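4.2 Comparison of the two wrist camera positions in simulation

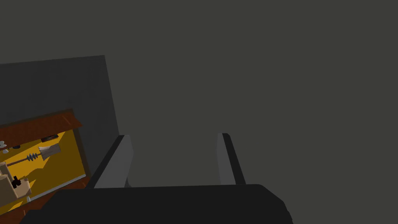 Figure 3. View from the simulated wrist camera in the drawer task, gripper open.

Before we moved to the real arm, we wanted to know how much the position of the wrist camera changes the result of grasping from a drawer. For this we used the Torus simulator with the same arm model as in Section 3, and we only changed the place of the camera. In the first position, which we call "low", the camera sits close to the palm and looks along the fingers. In the second position, "high", it is moved back along the wrist and tilted towards the fingertips. The gripper model, the controller and the light were kept the same in all runs.

The drawer was filled by a script with objects of very different shape. Long and thin objects were included on purpose, as they were the main source of failure in our earlier tests with the Nuvesik gripper. Each run starts with the drawer already open and the fingers apart. The controller receives only the wrist image and the joint angles, and it has to choose one object, close the fingers on it and lift it above the rim. If the object falls before the arm has stopped, the run is counted as a failure.

We made 2,000 runs with each camera position. From these we removed 173 runs in which the physics engine became unstable, mostly when a small object was pressed between a finger and the drawer wall. The removed runs were divided almost equally between the two positions, so we believe that they do not influence the comparison.

The difference between the positions was smaller than we expected for compact objects. For long objects it was clear. With the low camera, the palm hides a part of the drawer, and when the arm comes closer the hidden part grows. The controller then often selected the visible end of an object and took it far from its centre of mass. The object turned in the fingers during the lift and was lost. With the high camera this happened less often, but the fingertips appear smaller in the image, and the controller made more errors in the depth of the final approach.

We also tried to train one controller on images from both positions together. The training set for this test had 3,190 images. The mixed controller was a little worse than each single controller in its own position, but it was much less sensitive when we moved the camera by a small amount. This is of practical interest for us, as the camera holder on our real arm must be taken off every time the fingers are changed, and it never returns to exactly the same place.

One limit of this comparison should be mentioned. The background in our simulator is plain and dark, and the laboratory is not. We repeated a part of the runs with random wall textures in August, and the order of the two positions stayed the same, although both controllers lost some accuracy. For the experiments on the real arm in Section 5 we therefore use the high position and the mixed controller.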